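From: Plikar floor list member
To: plikar-floor list
Date: 07/12/2020
Subject: Re: [plikar-floor] What happens with the small parts bench in January

> Hello all,
> I hear from the Gokum side that the robot arms will take the junction
> boxes completely from January. Is it true? And if yes, what do the
> people on the bench do all day? In the old building they said the same
> about packing, and in the end we had the same work and fewer hands.
> Also, who is responsible when a box goes out with a bad lid? Me or
> the machine?

Hello,

I try to answer in order, as far as I know the facts. Please excuse my English, I write slowly but I check everything twice.

It is true for one part of the work only. The arms will hold and turn the grey boxes, and later they should also put them in the tray. The wiring inside stays with us. The Ugwu order is 1535 boxes, and for this order the plan says 1000 with the arms and the rest by hand, so that we can compare. I asked for the plan in writing and I have it now. Whoever wants it can write to me.

About the hours: there are 14 of us on the bench today and the plan for January has the same number. I can not promise what comes after the spring, and I would not believe a person who promises it. But the day will be different. Two people per shift will stay with the arms, and this is a job where you stand and watch much more than you use your hands. I did it for two weeks. My wrists were better – my back was not. I also was more tired in the head than after a day of normal work, and I would like that we change places every two hours. This is not in the plan yet.

About the bad lid: the one who signs the tray is responsible, same as before. I do not find this fair if the person did not touch the box, and I wrote this as a comment. We should have a separate line on the sheet for boxes which the arms handled.

The hardest thing at the moment is the position of the box before the arms close.

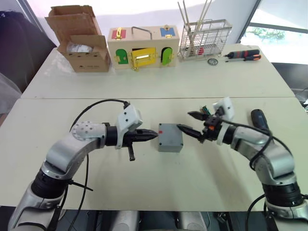 A person corrects such a thing with the thumb and does not even notice. With the arms you must look at both sides, left and right, and learn to see early when one of them comes too high. I think this is a real skill and it should be paid as one. In the wage table it is still under "general help".

One more point, for those who asked me in the break: the training is in working time, also for the late shift. The sign-up paper is at door 449, next to the lockers. Please write your shift and not only your name.

If something here is wrong, correct me on the list and not in private, so that all can read it.

With regards from the bench, late shift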